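Laundry Handling Project: Student Robotics Club, Cestotcombe College
Progress report to the Lozano Fund
Prepared by Kristine Agbayani, club lead
Wednesday, July 22, 2020

1. Where we are

The grant pays for one year of work on a two-armed robot that can carry a basket of washing to a front-loading machine, load it and close the door. We set out three stages in our application. Stage one (picking up and carrying the basket) is under way. Stage two (loading) is in early trials. Stage three (closing the door and starting a wash) has not begun.

The club has met twice a week in term time. Timothée Joly and Marichka Kuzmenko look after the arms and the wiring. Jérémie Besson runs the sessions in which students steer the arms by hand and the movements are recorded. Eugénie Jacquet, our staff supervisor, signs off each session.

2. Basket work

We have 196 recorded attempts at the basket task against a target of 200 for this stage. The students start with the arms either side of the basket and the grippers open, then close on the rim and lift. The handle was tried in February and dropped, as the basket tipped when it was held at one end.
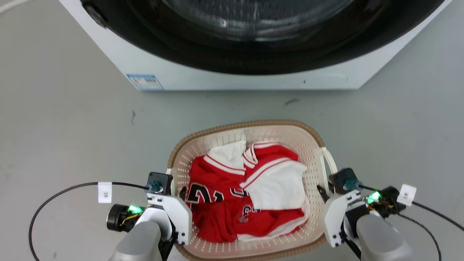
Stage one: grippers open on either side of the laundry basket, with the washing machine ahead.

Thin fabrics are harder than we allowed for. A shirt lying over the rim can get caught between the gripper and the basket, and the lift then has to be stopped. We now fold the load in before each attempt -- this costs time but has cut the number of stopped runs.

3. Loading

Loading needs the arm to reach past the door ring and let go of a garment inside the drum. The students have practised the reach with an empty drum first. The wrist cameras matter more at this point than in stage one, and reflections from the door glass have made some recordings hard to use. Marichka is trying different lamp positions. 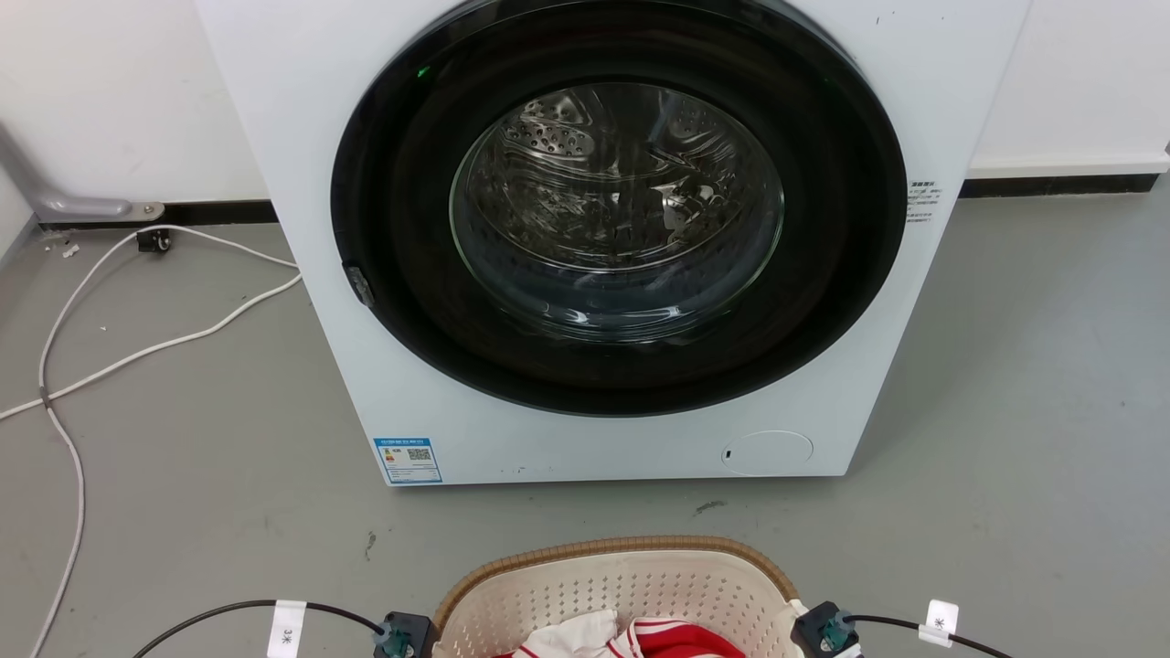 Will the robot be able to sort colours before loading?
Sorting is outside this year's grant, so a person will go on choosing what goes into each load.

4. Money

The award was 4000 pounds. We have 445 pounds left, set aside for spare gripper fingers and cable. We are not asking for more this year.

5. Next

Finish the last basket recordings, then move all sessions to loading. Jérémie will write up the session notes so that new members can use them in the autumn. The Fokberg open day is still on our list, with the basket lift as the only live item.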